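4.2 찜기를 둘러싼 자리: 뚜껑, 손잡이, 전선

앞 절에서 조리대의 치수를 꽤 길게 다루었으니, 이 절에서는 조금 느긋하게 그 위에 놓이는 물건들 이야기를 해 보려 한다. 달레시츠(Dallesitz)의 참여 가구 12곳을 오가며 우리가 가장 자주 받은 질문은 의외로 소박한 것이었다. 만두나 찐빵을 찌다가 뚜껑을 열면, 그 뚜껑은 어디에 두어야 하느냐는 것이다. 조리대 연구가 대체로 개수대와 화구 사이의 거리를 중심으로 이루어져 왔다는 점을 생각하면(벤무사의 이전 보고도 예외가 아니었다), 식탁 겸 조리대에서 전기 찜기 하나로 간단한 끼니를 준비하는 집의 사정은 상대적으로 덜 살펴진 편이다. 우리는 그런 집의 상판을 들여다보면서, 기기 본체가 차지하는 자리와 기기를 쓰는 동안 함께 필요해지는 자리를 나누어 적기로 하였다. 뒤의 것을 이 글에서는 ‘딸린 자리’라고 부른다.

딸린 자리 가운데 제일 먼저 눈에 띄는 것은 전선이다. 기기를 벽 쪽에 붙여 쓰는 집에서는 남는 전선이 상판과 벽이 만나는 모서리에 모이기 마련인데, 묶어 두는 집도 있고 느슨하게 말린 채로 두는 집도 있다. 그림 3의 상판에서는 검은 케이블이 왼편에서 벽 밑동을 따라 작은 갈고리 모양으로 말려 올라갔다가 다시 상판으로 내려온다. 밝고 매끈한 상판 위에서는 이런 검은 선이 무척 또렷하게 보인다. 참여자 한 분은 그 또렷함이 고맙다고 하셨고, 다른 한 분은 바로 그 점이 거슬려서 작은 접시라도 앞에 세워 두고 싶다고 하셨다. 두 말씀이 모두 그럴듯하여 우리는 어느 쪽도 ‘정리됨’의 기준으로 삼지 않았다. 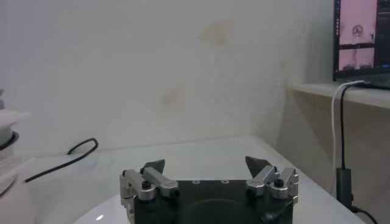

그림 3. 흰 상판과 벽이 만나는 곳의 검은 케이블.

두 번째로 살핀 것은 손잡이의 방향이다. 연구에 쓰인 것과 같은 층층이 쌓는 기기는 받침, 찜통, 뚜껑이 저마다 손잡이를 가지고 있어서, 같은 손이 한 끼를 준비하는 동안 서로 다른 높이를 여러 번 오르내리게 된다. 아이트 브라힘(Abdelkrim Ait Brahim)은 면담 기록을 정리하면서 “어느 손잡이를 잡으려던 것인지 잠깐 헷갈린다”는 말에 밑줄을 그어 두었는데, 돌이켜 보면 이 짧은 말이 이 절 전체의 출발점이 되었다고 해도 지나치지 않다. 특히 찜통의 옆손잡이와 받침의 옆손잡이가 같은 쪽으로 나란히 포개지면 손을 넣을 틈이 좁아지고, 그 언저리에 전선까지 걸리면 망설임은 조금 더 길어진다.
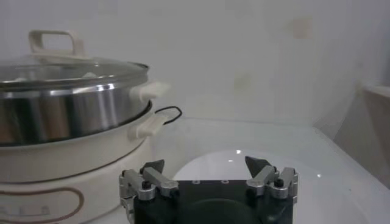
- 223 -

손잡이 두 개가 위아래로 가깝게 나와 있고 색도 같은 크림색이라면, 눈으로는 한 덩어리처럼 읽히기 쉽다. 받침 쪽 손잡이 뒤로 가느다란 검은 선이 작은 고리를 이루며 걸려 있는 경우도 우리는 따로 적었다. 선의 고리는 손잡이보다 가늘어도 흰 배경 앞에서는 오히려 시선을 먼저 끈다. 이와 달리 뚜껑의 손잡이는 다리처럼 위로 솟은 네모난 고리 모양이어서 다른 손잡이와 혼동된다는 응답이 나오지 않았다. 유리 뚜껑 너머로 속을 살피는 일에 대해서는 의견이 갈렸다. 방 안의 밝은 빛이 유리에 비치면 안에 든 것이 희끄무레하게만 보이기 때문에, 결국 뚜껑을 한 번 들어 보아야 마음이 놓인다는 것이다. 그리하여 이야기는 다시 처음의 질문, 곧 들어 올린 뚜껑의 자리로 돌아온다.

상판의 깊이는 조사한 집마다 조금씩 달랐지만 대략 70센티미터 안팎이었고, 이 깊이라면 기기를 한쪽으로 몰아 두었을 때 반대쪽에 뚜껑 하나를 내려놓을 만한 여유가 남는다. 우리가 모은 440분 분량의 관찰 기록을 함께 읽으면서, 연구진은 뚜껑을 내려놓는 방식에 세 가지 이름을 붙였다. 상판에 납작하게 눕히는 ‘눕힘’, 벽이나 그릇에 기대는 ‘기댐’, 그리고 손에 든 채 다른 손으로 일을 마치는 ‘들고 있음’이다. 이름이 조금 투박하다는 지적을 받았으나, 참여자들과 이야기할 때는 이만큼 편한 말이 없어 그대로 쓰기로 하였다. 기댐은 벽이 가까울수록 선택하기 쉽고, 들고 있음은 꺼낼 것이 적을 때에만 권할 만하다. 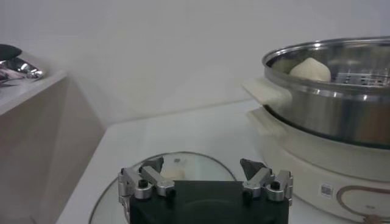
눕힘을 고른 분들은 하나같이 다음 손놀림이 편하다는 이야기를 들려주셨다. 두 손이 모두 비니 집게와 접시를 함께 쓸 수 있고, 꺼낸 것을 어디에 담을지도 한결 차분하게 정할 수 있다는 것이다. 그 대신 상판의 넓은 부분을 둥근 유리 한 장에 내주어야 한다. 찜기 왼편에 투명한 뚜껑이 납작하게 놓이고, 구멍이 줄지어 뚫린 스테인리스 찜판 위에는 흰 찐빵이 하나만 올라 있는 배치를 놓고 보면 이 맞바꿈이 잘 드러난다. 음식이 차지하는 자리는 찜통 안쪽의 왼편 일부에 그치는데, 뚜껑은 기기 옆의 상판을 널찍하게 덮고 있다. 찜통과 받침의 크림색 손잡이도 같은 왼편으로 나와 있으므로, 뚜껑을 놓은 쪽과 손이 드나드는 쪽이 겹친다. 우리는 이런 배치를 ‘겹친 눕힘’으로 분류하고, 뚜껑이 손잡이의 반대편에 놓인 ‘비킨 눕힘’과 구별하였다.

비킨 눕힘이 언제나 낫다고 말하기는 어렵다. 트론돈(Trondon)에서 먼저 진행한 예비 면담에서는 뚜껑이 손 가까이에 있어야 다시 덮기가 좋다는 응답이 있었고, 어르신이 계신 집에서는 몸을 가로질러 팔을 뻗는 일을 되도록 피하려 하였다. 상판 한쪽에 높이가 다른 선반이 이어져 있을 때에는 뚜껑을 그 위로 올리는 방법도 생각할 수 있으나, 선반에는 대개 다른 살림이 먼저 자리를 잡고 있어 실제로 쓸 수 있는 폭을 따로 재어야 했다. 이 폭의 측정 방법과 기댐의 안정성 평가는 9월에 보완한 절차에 따라 4.3절에서 다룬다.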